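**Hanstead's furniture crew gets a robot arm, and a new kind of morning**

I stopped by the Hanstead workshop in Kedton in November, mostly because Perla Esquivel told me I had to see what her team does before coffee now. She runs the crew that readies rental apartments, and for ten years that meant bending over couches and picking up whatever the last tenants left behind. Now a lot of the bending goes to a robot arm, and the crew tries out every clearing job in simulation first!

So Perla's mornings start at a screen. She piles odd stuff onto a virtual couch (she has way too much fun with this part) and watches how the arm copes.

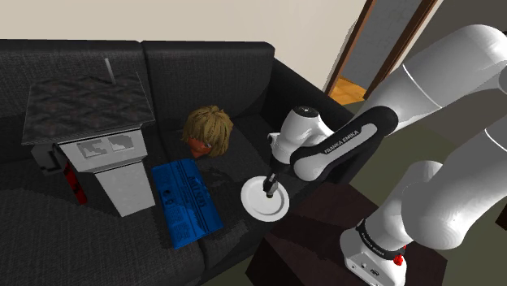 *A simulated Franka Emika arm holds a white plate over the couch seat in one of the crew's test rooms.*

The crew is still 14 people, and two of them have moved over to building these rooms full time. One is Aguirre, who used to drive the van and says his back loves the change, though his eyes are less sure. Others miss the old pace, and I heard plenty of grumbling about waiting on the arm when you could just grab the plate yourself.

Pay stays the same for now. Perla wants a bump for anyone who learns the software, and she's taking that to the Horent office next.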